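29 June 2018
Early closing minute book, second week

Finally got past the boards! The spine lining came away in two goes with methylcellulose poultice, ten minutes each, and the old animal glue under it was like toffee. Left the last strip near the tail because it's holding more than I thought, and I'd rather have Lenka look at it with me. Sewing is sound except for the third gathering, where somebody years ago ran a line of ordinary cotton through and tied it off on the outside. (Granny knot. I've left it in for now.)

The book itself is a cracker. It's the Lurnton Shop Employees' lot, the ones who wanted the drapers and grocers to shut at seven on weeknights, and it starts in March 1883, so a couple of years before the Factories and Shops Act had anything to say about it. 353 pages, all but the last few written up, and at least three secretaries going by the handwriting. The first has a lovely round hand and can't spell "unanimous". The second is a scratchy so-and-so who uses an ink that has gone brown and is biting through on the heavy downstrokes. I've started calling those the Figueroa pages, as they're mostly one long row with Figueroa's drapery in Market Street.

Short version of the row, for Silvia, who asked at lunch. Figueroa's agreed to close at seven if everyone else in the street did. Everyone else did, bar one bootmaker, and by the second week Figueroa's had the gas lit until half past nine again. The association paid for 1,000 handbills asking people not to buy after dark. The bill from the printer is pinned to the page, the pin has rusted right through both sheets, and I've got it out in three pieces. Bagged and kept, spot is stable, no treatment yet.

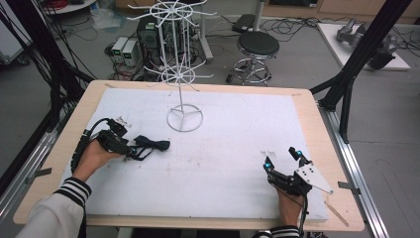 Wire rack on the foam board

Ink tests. Did bathophenanthroline strips on six places, two per secretary. Strong pink on both of the scratchy ones, nothing to speak of on the round hand, faint on the third. So the middle section doesn't go anywhere near water until we've talked it through, and that includes me getting keen with a damp blotter at four in the afternoon. Repairs there will be remoistenable tissue with gelatine, lightest weight we've got. The 2 gsm is nearly finished. Can whoever does the order please put it on?

Tears: the fore-edge on the early pages is soft and furry, and I did the worst of the first gathering with wheat starch paste and the toned tissue. The colour's a bit warm. Fine under the lamp, orangey by the window. I'll mix another batch with less burnt umber and see.

One thing for Vilém and Radoslava, who are doing the text for the display. The loose sheet at the back isn't a membership roll like the old catalogue card says. It's a petition, addressed to the borough council, and the signatures are shopkeepers, not assistants. I got to 199 before the bottom fold, which is stuck down, and a few of those are marks with a witness beside them. One has signed for "self and Pistinine Stores" in letters twice the size of anyone else's. I don't know what Pistinine Stores sold. Radoslava reckons ironmongery, Vilém reckons that was the shop next door, and they were still at it when I went to wash my brushes.

Also a pressed something between two leaves in the spring of 1884, wattle by the look of it. Photographed where it was, moved to a folder, page number on the folder in 2B.

To do: unfold petition (humidity chamber, watch the iron gall!), ring Anežka about a box, find the good bone folder.

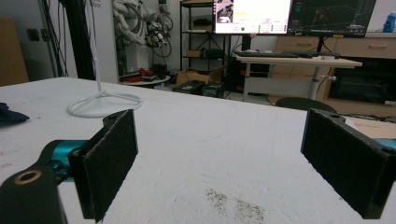

Odenum, July

Brought the notebook over with me to go through the newspapers on film here, so this bit is written on my knee. Lurnton's own paper is missing for most of 1883 but the Odenum one copied it shamelessly, which suits me nicely. Found the public meeting. The minute book says "well attended" and the paper says 40 persons and a dog. It also gives the grocers' side, which the minutes skip altogether: the men from the brickworks weren't paid until evening, and their wives couldn't shop before they'd been.

Found a notice for the half-holiday picnic as well, with a tug-of-war, drapers against grocers. No result printed. I've got copies of both for the file.

Anežka says the box can be ready once she has final measurements, and she wants them with the boards on. Petition fold still to do. Lenka looked at the tail strip before I left and says leave it, so I'm leaving it.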